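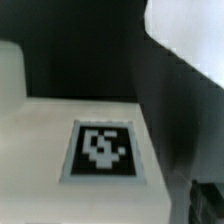

Supplier got bought out, does our price agreement still hold?

Posted by Vitória Garcia, 02/05/2021

I handle purchasing for a small company that resells tablets and docking stations. We have a one-year price agreement with Bukamar for 300 docks, delivered in batches of 60. We have received two batches so far. Last week we got an email saying Bukamar is now part of Goltavik and that "pricing will be harmonized" starting in July. The new price list has our dock going up by $5 a unit. Our sales rep left, and the new one says the old agreement "went away" with the old company. Is that right? I have a signed copy and the agreement doesn't say anything about a sale of the company.

Salvador Lobo

It depends on how the sale was done. If Goltavik bought the shares of Bukamar, then Bukamar still exists as a company and your agreement is still with them. A new owner doesn't cancel it. If Goltavik only bought the assets, you need to find out whether the customer contracts were part of the deal. They usually are, but you want that in writing.

Look at who is sending your invoices now. If the company name and tax number are the same as before, that points to a share sale. Also check for a clause called "assignment" or "change of control" — it is often near the end, and easy to miss because it doesn't use the word sale.

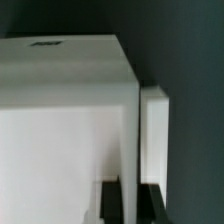

I would write to them, not call. Say you have a signed agreement, give the date and the quantity left, and ask them to confirm the price for the remaining batches. Don't place the next order on the new price list before you hear back, or they may say you accepted it. If they still refuse, pay a lawyer for an hour and show them the whole agreement.

Chong

Same thing happened to us with Grimaslow when they were sold. We argued for 47 days and they gave us the old price on what was left, then dropped us as a customer. Start getting quotes from someone else now. Reps don't know anything about contracts anyway.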